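Search this notebook Search Clear

Tuesday, April 12, 2022

Stallstead shop, back bench. Hand gripper build, continued.

Picked up where the last entry stopped. Left finger was binding at the end of its travel and not coming all the way back open. Took the left plate off, cleaned the slot with a flat file and put it back with the screws one size longer. It closes and opens freely now. Right side was fine, left it alone.

The old pads are in the scrap tub. They were printed too stiff and would not wrap around anything thinner than a broom handle. The new set is the orange flexible filament, slow print, no supports. One rib on the first pad had a string across it, trimmed with a knife. If you print more, dry the spool first. The one on the shelf had been open all winter and you could hear it popping.

Spring: the Ellbridge one is too strong. After a few minutes of squeezing my hand was tired and I started to cheat by pushing with the palm, and that twists the whole tool. Changed to the lighter one out of the Irside kit. It returns a bit slower but I can live with it. Keep the Ellbridge spring in the small parts drawer, do not throw it out, it may do for the bench-mounted version.

Life test on the trigger: 1,000 squeezes on the drill cam, fingers empty. Pivot pin has a little polish on one side and no play I can feel. Put a drop of oil on it and called that done.

Tag trouble. The software lost the left tag whenever the fingers were nearly closed. Moved the tag out 3 mm and reprinted it on matte paper. The glossy one was throwing back the ceiling light. Better, still drops now and then at full close. Would like to try a shade over the bench but that means a ladder.

Bench: the side cloths are up so the camera has less of the shop to look at. They sag in the middle. Need a stiffer rod, or hem them. The letters stay on the back cloth.
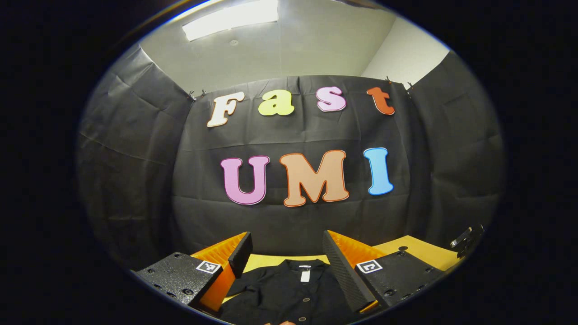

Clothes are the first real job for this tool, and so far they are harder than blocks. I started with the black shirt, collar away from me, and it was a poor choice for finding edges. Black rubber tips over black cloth with black walls on both sides, and the buttons and the white tag at the collar are the only things I can pick out quickly on the monitor. For the next round use something light colored. The plan is to take the collar first, then the front, then fold in from the sides. I have been going at the collar with both tips flat to the table and the cloth bunches ahead of them. Coming in steeper might help, have not tried it enough to say.

Ran 12 tries on the collar pickup before lunch. Counted it as good if the collar came up and stayed up while I moved the tool over to the left. Results are on the sheet taped inside the cabinet door, with the tool angle written next to each one. Somebody please use a pen and not the grease pencil, I can't read the older rows.

To do:
- rod for the side cloths
- second set of fingertips, same grip pattern
- strain relief on the camera cable, it is held with tape at the moment
- label the Um box on the top shelf, it has the spare plates in it
- ask Irside if they still sell the lighter spring, want a couple on hand before June

Tool is on the charger, batteries out of the scale. Left the shirt on the bench.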